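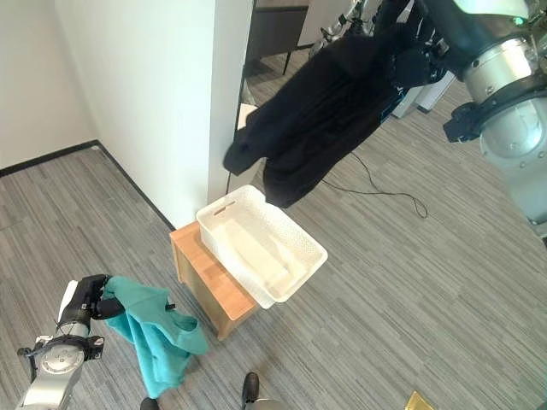 Who decides which garments go to the robot and which stay with the staff? The shift lead does, at the start of each shift, using the sorting sheet kept at the station.

Handing over a garment station: a procedure for shift leads
Posted Aug 1, 2021 by Jawad Bugti
Filed under: Automation at Work / Laundry & Textiles

This procedure was written for the returns room at Ehlers and applies to any site where a two-armed robot takes over the lifting of clothes into baskets. It assumes the robot has been commissioned and that staff have had the Nostum safety briefing.

1. List the present tasks. Write down each thing a person does at the station, including the parts missing from the job sheet: checking pockets, turning sleeves out, setting aside stained items.

2. Mark the tasks to be moved. At Ehlers only lifting and dropping were moved. Pocket checks stayed with staff and are now done before the garment reaches the station.

3. Set the batch size. Start with 15 garments per batch. Go to 50 after two shifts without a stoppage. Do not go to 100 in the first month.

4. Fix the basket position. Mark the support surface with tape on two sides. A basket that has moved is the most common cause of a missed drop.

5. Inspect the grippers before the first batch. Stop the arms and isolate the power. Look for lint at the finger joints and in any screw recess.

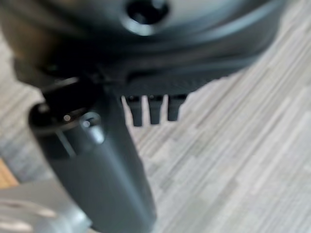
Remove lint with a dry brush. Do not use compressed air. Enter the check in the Jellero log with your initials; an unsigned check counts as not done.

6. Reassign the freed time in writing. Two people at Ehlers moved from lifting to inspection. Their grade and breaks were unchanged, and both had this on paper before the start date. Inspection means longer periods of standing, so rotate every two hours.

7. Agree who may stop the robot. Anyone at the station may. Only the shift lead restarts it.

8. Review in September. Compare stoppages, missed drops and staff comments with the list from step 1. If a task has drifted back to staff, add it to the job sheet and allow time for it.

Contact the Ulenach site office | © 2021 | Back to top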